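Home | Rooms | Getting Here | Guest Questions | Contact

Guest Questions, Answered

Updated September
By Uriel Tlapale, Skakside Guesthouse

People write to me with much the same questions before they come to stay, and I do love getting the letters, so please don't stop on account of this page! But if it's late and you just want to know whether you can bring the dog, you might find your answer below.

What time can I check in?

Any time after 2 in the afternoon. If your bus gets into Stevlow earlier than that, come up anyway and leave your bags in the front hall, then go get yourself some lunch. The bakery on the corner does a very good onion pie, and they'll wrap one up for you if you'd like to eat it by the water.

What if I'm going to be late?

Just call and tell me. I'm usually up until eleven, reading or pretending to read, and after that I leave the side door key in the lockbox and send you the code. Please come in by the side door at night - the front one sticks, and you have to shove it hard enough to wake the whole second floor.

Can I bring my dog?

Yes, in the two garden rooms. They have their own door to the yard and a tile floor, and I put out a water bowl and an old towel for muddy feet. Cats are harder, I'm afraid, as we have one already and she has opinions.

Are the beds warm enough? I get cold.

I get this one more than any other, and I understand completely, being a cold sleeper myself. Every bed has a quilt and a plush blanket on top, and there are more blankets in the hall closet that you can help yourself to without asking. The heat comes on in the evening and goes down a little overnight. If you'd like it left up, say so at check-in and I'll see to it.
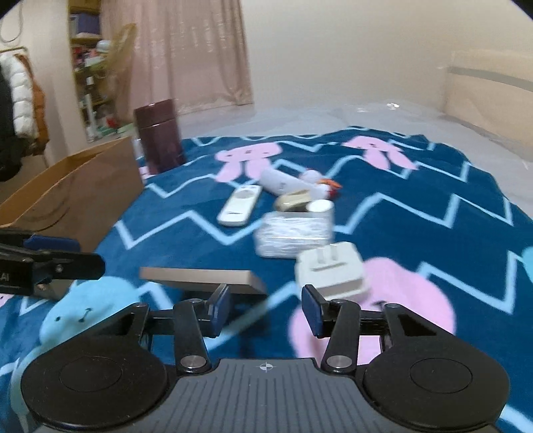 Photo: Skakside Guesthouse

Will I be able to charge my phone by the bed?

There's an outlet on at least one side of every bed, though in the Lasard room it's behind the nightstand and you have to reach for it. Guests leave chargers behind all the time. I keep them for a season in a basket by the desk, so if you forgot yours, come and have a rummage before you go out and buy one.

Is breakfast included?

It is, from seven thirty until ten. Eggs, toast, oatmeal, fruit, and whatever I felt like baking. If you have an early ferry, tell me the night before and I'll pack you something in a bag. I can do breakfast without dairy or wheat quite easily with a day's notice.

Where do I park?

Behind the house, off Mak Lane. The turn comes up sooner than you think, right after the green mailbox. There's room for everybody as long as the vans go along the fence.

How many rooms do you have?

We have 13, spread over the main house and the annex. My aunt opened with a handful of them in 2000 and kept adding on, so the hallways take a few odd turns. Ask for the annex if you're a light sleeper, or for the main house if you don't care for outdoor steps.

What if I have to cancel?

Let me know two days ahead and you won't be charged a thing. If it's closer than that, call me and we'll talk it over - people get sick and cars break down, and I'd much sooner move your dates than keep your money.

Contact: front desk, Skakside Guesthouse, Mak Lane, Stevlow | © Skakside Guesthouse | Back to top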